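Mesh Wi-Fi and Extenders: Frequently Asked Questions

Filed under: Home Networking / Help & How-To

What is the difference between an extender and a mesh system?

An extender picks up the signal from your existing router and repeats it. A mesh system replaces the router's Wi-Fi with two or more units that share one network name and hand your devices from one to the next. The Clirnorier is sold both ways: as a single extender and as a mesh kit.

Will an extender slow my connection down?

Often, yes. A single-band extender has to receive and resend on the same channel, and that can cut speed by half or more. Dual-band models lose less. If you can run an Ethernet cable to the extender and use it as an access point, most of the loss goes away.

Where should I put the second unit?

Halfway between the router and the room with the weak signal. Don't put it in the weak room itself. It can only pass on what it receives. Keep it off the floor and away from microwaves, fish tanks and large mirrors.

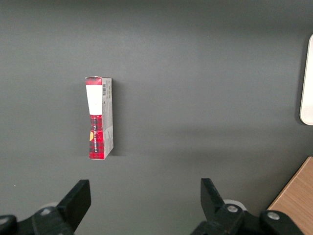 Do I need to keep my provider's box?

In most cases you do, because it contains the modem. Turn off its Wi-Fi, or put it in bridge mode if the menu allows. Leaving both networks on won't break anything, but phones tend to cling to the wrong one.

Can I mix brands?

You can add an extender from one maker to a router from another. Mesh units generally have to come from the same family. An Iltik node will not join a Clirnorier kit, even though both use the same Wi-Fi standard.

What speed should I expect?

In our test house we measured 701 Mbps next to the main unit and 52 Mbps in the basement with no second unit. Walls make the biggest difference. Brick, concrete and foil-backed insulation are the worst.

My smart plug won't connect. Why?

Many plugs, bulbs and older printers only use the 2.4 GHz band. Look for a setting called "IoT network" or "split bands" and connect the plug to the 2.4 GHz name. Also check that security is set to WPA2 or mixed mode. Some older devices can't use WPA3.
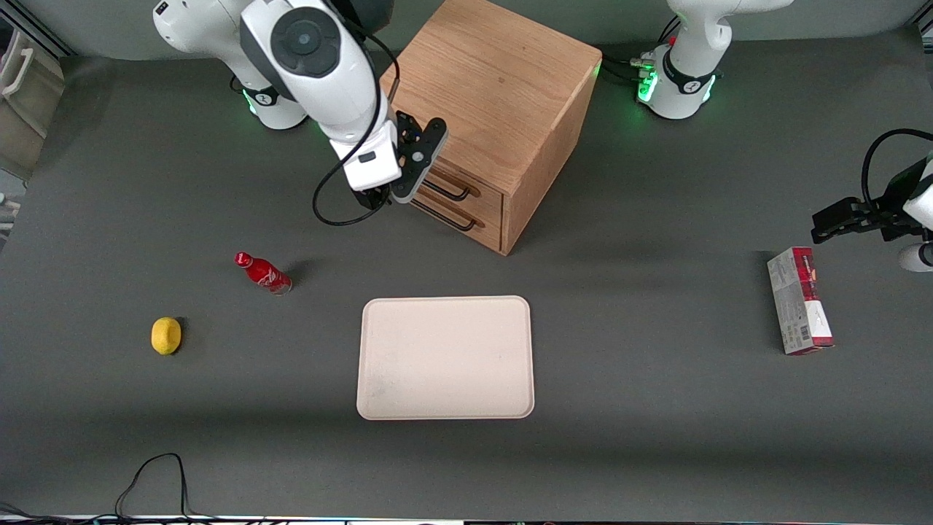 How many devices can it handle?

The Iltik supports up to 16 devices per node before we see pages load slowly. Idle devices hardly count. Video calls and cloud backups do.

How do I update the firmware?

Open the app, go to System, then Update. Nodes restart one at a time and the network may drop for a few minutes. If the update stops with error 1116, unplug the node, wait a minute, and plug it back in close to the main unit.

Do you ship outside the US?

Not at this time. Orders for Havlíček antennas and wall mounts are also US only.

Questions? Use the contact form or write to Prurnutska Support | © Prurnutska. All rights reserved. | Back to top

We use cookies to remember your settings and measure traffic. Accept / Manage preferences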